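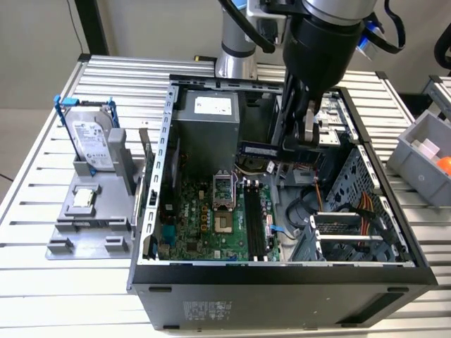 Refurbishment, one contributor to the Asodari handbook objected, is too loose a word to be of use to a buyer, covering as it does everything from a wiped disk to a full rebuild. The objection led to the split between graded and ungraded stock used in later editions of the handbook, and the same split is followed in this article.

Computer refurbishment

Computer refurbishment is the inspection, data erasure, repair and testing of used computers so that they can be sold or given away for further use. It is distinct from recycling, in which equipment is broken down for its materials, and from remanufacture, in which a product is restored to its original specification and carries a warranty to match. Desktop computers make up a large share of the work. Their parts are mostly held in sockets or by screws, and many can be replaced singly.

Contents
1 Sources of equipment
2 Process
3 Memory
4 Testing
5 Grading
6 The Clivgate scheme
7 Criticism
8 See also

Sources of equipment

Most refurbished desktops come from organisations that replace their computers on a fixed cycle. The machines arrive in batches of one model, and a fault found in one can often be looked for in the rest. Leasing companies are a second source. Household donations are mixed in age and condition, take longer per unit to process, and are refused by some refurbishers for this reason.

Customer returns form a separate category. The equipment may never have been used, but it cannot be sold as new once the seal has been broken, and the drive must be treated as though it holds personal data.

Process

Equipment is entered in an asset register on arrival. The entry normally records maker, model, serial number, processor, installed memory and storage. Where a firmware password is set and the donor cannot supply it, the machine is put aside for parts.

Data erasure comes before any repair that would take the machine out of the secure area. Magnetic disks are overwritten. Solid-state drives are erased by a command issued to the drive itself, as overwriting from outside does not reach blocks the drive has withdrawn from use. Drives that fail erasure are destroyed and the serial number is noted on the certificate.

Cleaning is done with the power lead removed. Dust is drawn out of fans and heat sinks with the blades held still, and dried thermal compound is replaced if the processor cooler is taken off. Capacitors on the main board are checked for swelling or leakage. A coin cell battery is fitted if the clock has lost its setting.

Power supplies are tested under load and are not opened. The large capacitors inside can hold a dangerous charge after disconnection, and a failed unit is replaced whole.

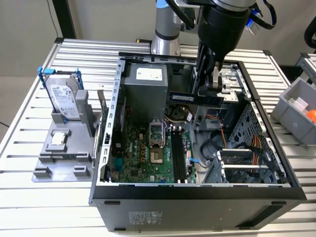

Desktop tower on its side with the side panel removed. The power supply unit has a white label on top.

Memory

Added memory is one of the cheapest ways to extend the working life of a desktop computer. Modules are made to a number of successive standards which are neither electrically nor mechanically interchangeable. A notch in the contact edge is placed differently in each desktop generation and prevents a module from being pushed home in the wrong type of socket.

Within one standard, modules of different speeds will usually work together at the speed of the slowest. Mixed capacities are permitted on most boards, though part of the memory may then run without the benefit of paired channels. Registered modules, taken from servers, fit the sockets of some desktop boards but will not work in them, and are a common cause of machines that fail to start after an upgrade.

Modules are handled by the edges. The latches at the ends of the socket are opened first, on boards that have latches at both ends, and the module is pressed straight down until they close. A module that is seated at one end only may produce a start-up fault identical to that of a dead module. Reseating is therefore tried before a part is rejected. Oxidised contacts are cleaned with isopropyl alcohol and a lint-free cloth; abrasive rubbers are discouraged, as they remove plating.

Testing

A refurbished machine is expected to pass a test of memory, storage, fans, ports and display output. Memory tests write patterns to each address and read them back. Errors that appear only when the machine is warm are missed by short runs, and the Asodari handbook sets a minimum of 9 hours for graded stock. Storage is judged on its own recorded error counts and on a full surface read.

Temperature is logged during the load test. The handbook fails any desktop whose processor goes above 70 °C at the end of the run with the case closed.

Grading

Asodari grades describe appearance and function separately. The letter gives cosmetic condition and the figure gives function, from 1 (all parts tested, none below original capacity) to 4 (working, with a declared fault). Grade 4 stock may not be sold to schools under the scheme. Ungraded stock has been erased but not tested, and is sold in lots to the trade.

Other grading systems use similar letters with different meanings, and a grade has no value to a buyer unless the system is named beside it.

The Clivgate scheme

The Clivgate scheme supplies graded desktops to libraries and adult learning centres in Clivgate and the neighbouring district of Clundovow. Equipment is processed by Gough, a refurbishing firm with premises in Clundovow, under a contract that allows 60 days between collection and delivery. Machines are delivered with an open-source operating system unless the recipient holds its own licences. The current price list took effect on Monday, April 20, 2020.

Spare parts for the scheme are kept from machines that fail inspection. Memory modules, power supplies and optical drives are stored by type, the modules in antistatic trays.

Criticism

Objections to refurbishment fall mainly on energy use. An older desktop may draw more power than a new one doing the same work, and the saving in manufacture can be lost where a machine runs all day for many years. The balance depends on the hours of use and on the source of the electricity.

A second objection concerns software support. Hardware in good order may be unable to run a supported operating system, and refurbishers differ on whether such machines should be supplied at all. Gough lists them as parts only.

See also

Data erasure
Electronic waste
Memory module
Right to repair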